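Limpiar cubos de madera con letras (rápido)

Para los cubos de abecedario de los niños, los típicos de madera clara. Lo hago más o menos cada mes, en la mesa del comedor. Nada de lavavajillas ni de dejarlos en remojo – la madera se hincha y se abre.

Hace falta: agua tibia, unas gotas de jabón neutro, dos paños, un cepillo de dientes viejo. Y casi 300 ml de agua, con eso sobra.

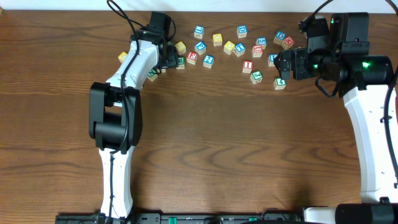
Primero, todos a la mesa, sueltos, sin apilar. Paño humedo y bien escurrido, cara por cara. Las letras van en relieve, asi que cepillo suave por el contorno, donde se mete la mugre. Ojo con los bordes de color, el azul de la D o el rojo de la M: ahí poca presión, no frotar en seco.

Secar enseguida con el otro paño. Luego al aire toda la noche, lejos del radiador, girándolos una vez.

Si queda alguna astilla, lija fina del 1.000, dos pasadas y ya. Guardar solo cuando estén secos del todo.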